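Search this site... Go
4 min read

Rakov Robotics Club FAQ

Updated in May. Got sick of answering the same emails so its all in one place now. Ask me if something's missing. - Woo-jin Won

Who can join?
Any student. Any major. We've had music people, nursing people, one guy who only came for the soldering iron and ended up running the Vurar build. No application, just show up twice and get on the list.

Do I need to know how to code?
No. Helps, obviously. Python is what most of the scripts are in. If you've never touched it, do the first two beginner sheets on the shared drive before you come, then sit next to someone.

What does it cost?
$30 a semester. Covers filament, tape, batteries, snacks. Can't swing it? Email me, we'll sort it out, no big deal.

When do you meet?
Evenings, 6:30 till people go home. Build nights upstairs, recording sessions wherever there's a free table. Check the channel the same afternoon, rooms move a lot.

What are the projects this year?
Vurar - small wheeled bot for the spring maze contest. Mostly mechanical right now, needs wiring help.
Isano - teaching an arm to do table chores from recordings of people doing them. Biggest group.
You can be on both. Don't be on both during midterms.

What's the Isano contest task?
Tabletop tidy. Bowls, cups, plants, that kind of thing, moved to where the rules sheet says. 13 minutes per team, up to 33 points. Dropped item = lose 2. Full rules are in the Isano folder, read them before asking me about the tiebreaker please.

How do recording sessions work?
Sign up for a slot. Somebody sets the table from the layout card, you do the task with the hand-held grippers, one in each hand, then reset and go again. Slow is fine. Jerky is not. Say "bad" out loud if you mess one up and whoever's on the laptop marks it.

Do I have to look at anything special while recording?
Look at what your hands are doing. Keep the marker cubes facing out and dont cover them with a sleeve. If tracking drops, stop, put both grippers back at the table edge, start over.

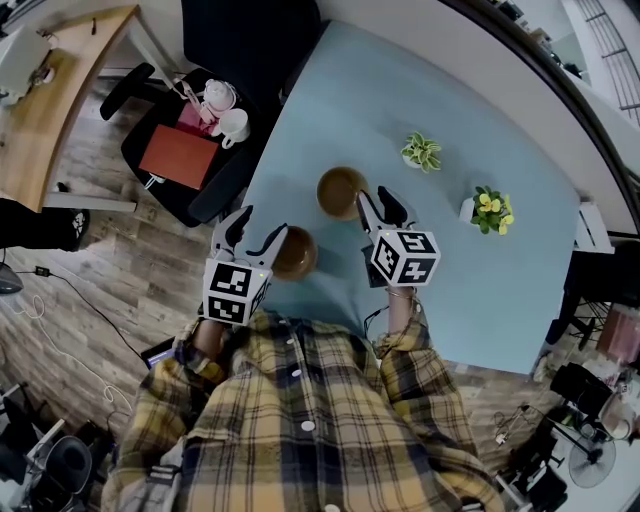

Bowls first, plants after, is the order most of us practice in. Plants are the annoying part. Leaves snag. Go for the pot, low down, and don't squeeze like you mean it. If dirt gets on the cloth shake it out before the next run.

Can I take the grippers home?
No. Sign-out is for the beginner kits only. Grippers go back in the case, chargers too.

I broke something. Now what?
Tell us that night. Fingers are printed, we can make more. Cubes are worse, the markers have to be redone and calibrated again, so really do tell us.

Does this count for credit?
Sometimes. Prof. Oh signs off on independent study if you've got a writeup and a full semester of sessions. Ask early, teh form is slow.

Can I bring a friend?
Sure. Visitors can watch a session or try a practice run, just not during a scored one.

How do I get on the mailing list?
Sheet by the door, or email the club address with "list" in the subject.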